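Robotics Workshop, Unit 3: Comparing Grippers on Thin and Floppy Things
Handout prepared by Trilok Sandhu
Meldale course page, updated February 20, 2019

Welcome back! This unit is my favorite of the whole course, and I'll try to keep the notes short so you get more time on the arms. Bring Unit 2 with you, especially the page on finger force, as we lean on it right away.

Where we left off

In December we picked up blocks. Blocks are kind. They have flat sides, they keep their shape, and if you close the fingers a little too far the worst you get is a squeak. Film, sleeves and soft wrap are a different animal (and a much more fun one, I think). The shape you planned for is gone the moment a fingertip touches it, so the grasp has to work for a whole family of shapes.

Terms for today

Pinch grasp: contact at the fingertips only. Good reach, small contact patch.
Wrap grasp: the finger links close around the object. Large contact patch, but you need room behind the object to get the links in.
Approach angle: the angle between the gripper's closing direction and the surface under the object. We measure it in the wrist frame, so please write it that way in your logs.
Overtravel: how far the fingers keep moving after first contact. With film this matters more than force!

The two sets of fingers

You'll run the same task with the Truvton fingers and then with the Joshi fingers. Same arm, same wrist camera, same controller settings. Change the fingers and leave everything else alone, even if you spot a gain you would love to fix. Write the idea in the margin and we'll come back to it in Unit 4, where I promise you can tune until your eyes cross.

Procedure

Start from the saved home pose. Set closing speed to 8 percent. Bring the upper fingertip in over the loose edge of the film and stop short of contact. Save a wrist camera still. Then close, lift, hold, lower and open.

Do 57 tries per set of fingers. Yes, it's a lot, and yes, you'll be glad of it when you plot them. Last year's group stopped early and their two curves sat right on top of each other.

Log each try as held, slipped or missed. "Slipped" means the material left the floor and then came out of the fingers. If it only slid along the carpet, that's a miss.

Reading the wrist view

The wrist camera sees the gripper from behind, so depth along the finger is hard to judge. Rounded tips make it harder. Use the finger links as your ruler, and check the edge of the film against the tip before you commit to closing. Thin orange material shows up beautifully on gray carpet, but wrinkles can look like edges, and the Cimero edge finder will happily draw a line down every one of them. Try a few thresholds. I started at 231 and went down from there.

Before next time

Plot held against overtravel for both sets, one page, axes labeled. Add two or three sentences on which grasp you'd choose for a torn or ragged edge and why. Rough sketches are welcome! 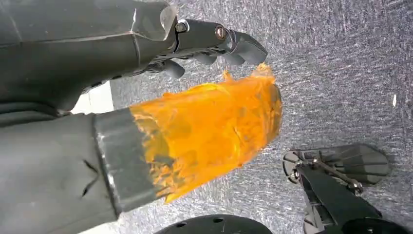

Reading time: 3 min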